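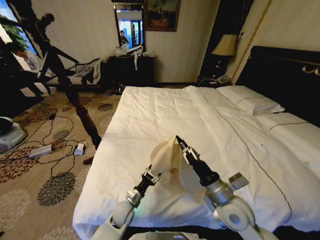
Baiba Priedītis wrote in after my last post to ask why I keep going on about hotel bedding when most people only want to know if the breakfast is any good. She also said that a white duvet is a bad idea in any room where people drink coffee in bed, and that she gave hers up in May and went over to gray.

I can't argue much with the coffee part. There's a small dark stain on this duvet, toward the foot, and a faint brownish mark on the cream cloth too. At home I'd go at that with cold water and a little dish soap, leave it for 40 minutes, then wash it on its own. I don't use bleach on anything with colored stitching. I did that once to a Brandano set with a navy edge and the edge went purple.

What I do like is the thin dark line stitched across the white, with the same kind of trim on the pillow. It gives you something to line up when you make the bed. My own duvet cover is plain on both sides and I spend half of Sunday turning it around to find the buttons.

I looked up covers with a stitched line when I got home. Navickas has one for $132, pillowcases extra - too much for me. Unus has a plainer one, but the line is printed, and I'd want to see it after a few washes before I said anything good about it.

Baiba, the breakfast was fine. Eggs, toast, and the small jars of jam. I took 2 of the apricot.

September 2019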